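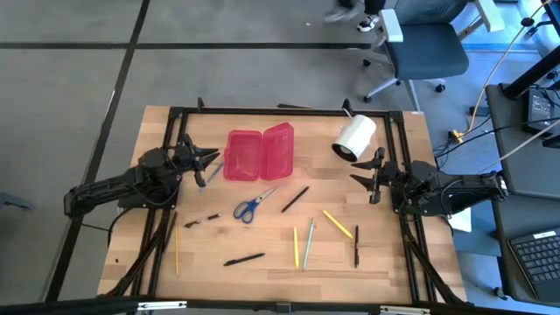 Red box open on the tabletop, blue pen beside it.

Cullham keyboard and mouse notes, README

Welcome, and thank you for stopping by! This folder holds the typing and pointing notes I have been keeping on small desktop gear, mostly wireless keyboards and mice that people plug into single-board computers and older laptops. It started as a text file on my own desk and grew a good deal bigger than I meant it to, so in June I finally sat down and gave it some proper columns.

What you get

There are 346 rows in the main file, notes.csv, and each row is one sitting with one device. A sitting lasts as long as it lasts (I type letters, I fix spreadsheets, I get up for coffee), so please don't read the minutes column as a measure of anything but my patience. The second file, devices.csv, lists 113 keyboards and mice with the connection type, the battery size and whether a dongle came in the box.

Columns you may wonder about

wake_feel: how the device came back after a rest, in my own words. I tried a number scale for a while and hated it.
surface: what the mouse was sitting on. "desk" means bare wood, "mat" means the gray cloth one, and "knee" means exactly what it says.
layout: US unless marked. The Roseck boards came with a UK layout and I never did get used to the tall Enter key.
lag_note: blank means I didn't notice any. It doesn't mean I measured it. 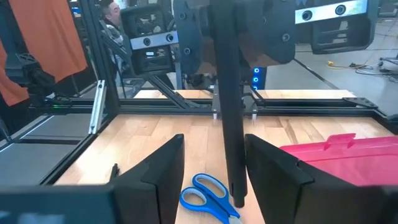
Battery figures come from whatever the system tray reported, and the Drunidholm mice only report in steps, so you will see the same value over and over and then a sudden drop. I left those alone. If you want a smooth line you will have to make one yourself, and I'd love to see it if you do!

Loading the files

Both are plain UTF-8 with commas. Text fields are wrapped in double quotes, and a few of the longer comments have line breaks inside them, which upset the import wizard in my old spreadsheet program. Reading them with any ordinary CSV library works fine. The script ruangrit.py joins the two files on device_id and writes a merged copy; it needs Python 3 and no extra packages.

Known problems

Version 2 dropped almost 200 duplicate rows that came from my saving the same afternoon twice. If you have the older copy, please replace it. Device names were typed by hand, so watch for stray spaces. The trackball entries are thin, and I am still adding to them on Sunday evenings.

Sharing

Use it, copy it, fix my spelling. A link back is kind but not required.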